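Lakasside Household Repair and Reuse Program
Interim Progress Report to the Bainbridge Fund
18 April 2023

1. Purpose of this report

This report covers the second six months of the grant awarded to the Lakasside Household Repair and Reuse Program. It describes work carried out at the two sites named in the agreement, Gorcombe and Wasbridge, and sets out spending to date, changes to the approved plan and the work scheduled for the remaining period. The financial statement is provided separately.

2. Activity at Gorcombe

The Gorcombe site has operated on its full schedule throughout the period. Residents bring in small appliances, lamps, bicycles, chairs and clothing, and each item is logged at the front desk before it is assigned to a bench. A total of 1191 items have been logged at both sites since the start of the grant. Of the items that reached a bench, 78 percent were returned to their owners in working order. The target in the agreement was 60 percent.

Most of the items that could not be repaired were kettles and toasters with sealed housings. Where parts could be recovered they were sorted and kept. The remainder went to the county recycling station under the existing arrangement.

The evening sewing sessions were moved to the larger room in December after the smaller one proved too cold to use. Attendance has held steady since the move. The sessions now include zipper replacement, which was the most frequent request on the sign-in sheets.

3. Activity at Wasbridge

Work at Wasbridge began later than planned. The lease was signed on time, but the electrical inspection required two additional circuits and a new panel before benches could be put into use. The cost was met from the contingency line with the prior written approval of the Fund. The site opened to the public nine weeks behind the original schedule.

Demand has been strongest for bicycle repair. The site is close to the river path, and many residents use a bicycle to reach the train station. Staff have asked for a second repair stand, and this request can be met within the current equipment budget.

The parking area remains a difficulty. It is shared with the neighboring units, and residents delivering furniture have at times been unable to stop near the door. The landlord has agreed to mark one loading space – the work has not yet been done.

4. Training

The agreement provides for 20 residents to complete the basic repair course by the end of the grant. Fourteen have done so. A further five are enrolled in the current course, which covers safe testing of appliances, soldering, wood gluing and simple garment repair. One place is still open and has been advertised at the Gorcombe library.

Participants were asked to complete a short form at the end of the course. The most common comment was that the soldering session should be longer. It has been extended from one evening to two, and the session on record keeping has been shortened to make room for it.
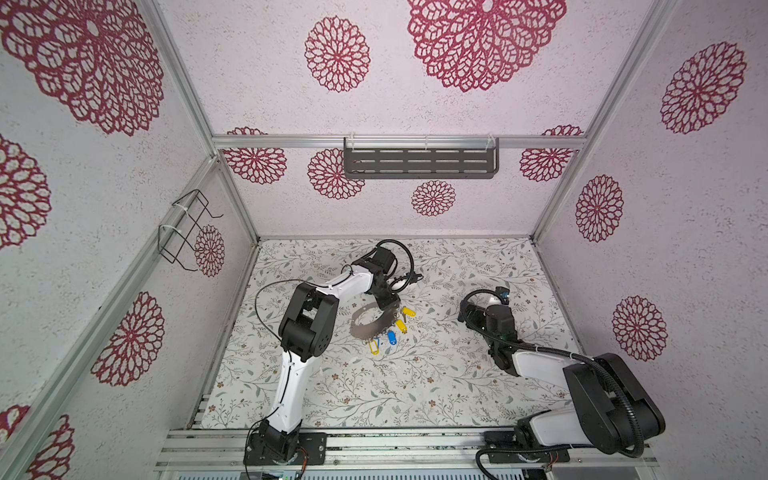 Course materials have been revised to reflect these changes. Printed copies are held at both sites, and a large-print version will be available before the next course begins.

5. Budget and variances

Spending is within the approved total. The staffing line is slightly under budget as a result of the delayed opening at Wasbridge. The equipment line is on target. The contingency line has been almost fully used, for the reasons given in section 3. We request permission to move the unspent staffing balance to the contingency line for the remainder of the grant. No change to the total award is requested.

6. Work planned for the next period

The second repair stand will be purchased and installed at Wasbridge. Opening hours at that site will be extended by one evening each week, subject to staffing. A further basic repair course will be offered at Gorcombe, with priority given to applicants on the waiting list.

Discussions have begun with the Lakasside housing office on a collection point for used furniture. Terms have not been agreed, and any commitment that affects the grant will be referred to the Fund in advance.

The final report will be submitted within the period set out in the agreement, together with the full item log and the closing financial statement.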